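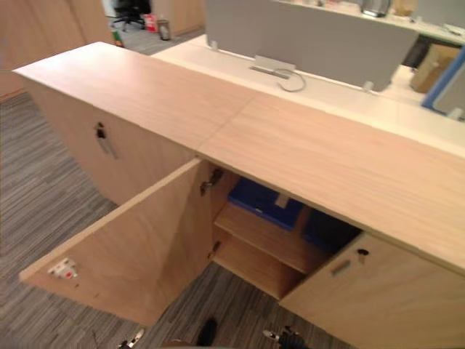
Keith Dunstan has advised the Katene student robotics club for three years. The group's current project is a humanoid that fetches and returns storage boxes in an ordinary office. The cabinet task, he says, was the students' choice.

"They wanted a ball-kicking demo at first," Dunstan says. "Then someone pointed out that a door and a shelf would cover most of the syllabus."

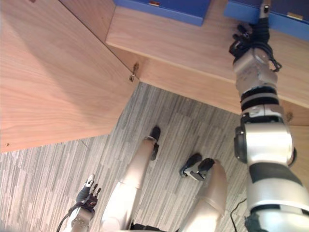

Low shelves are the hard part. The arm has to reach the box while the legs and waist keep the whole machine balanced, and the planner, a student package named Jesora, treats both as one problem. "If you solve the arm first and the balance second, you get a fall," he says. The log for October holds 547 runs, of which 329 were scored as complete.

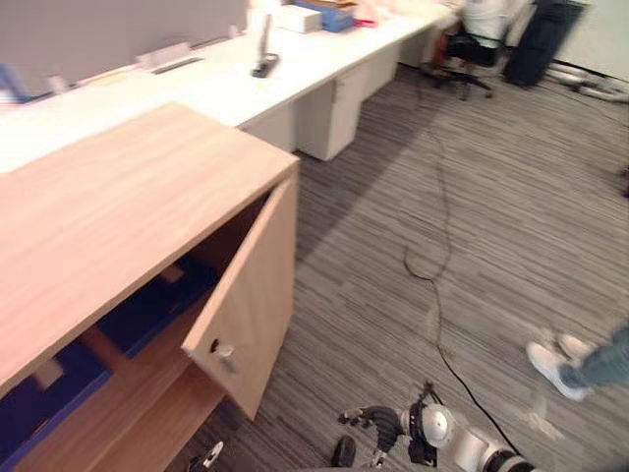 Doors get their own module. Dunstan grades it on clearance - the distance kept between the forearm and the door edge - and gives no credit for speed. "A fast run that clips the hinge side is a zero. They complain about that every term."

The next version will add a check on grip force before any lift.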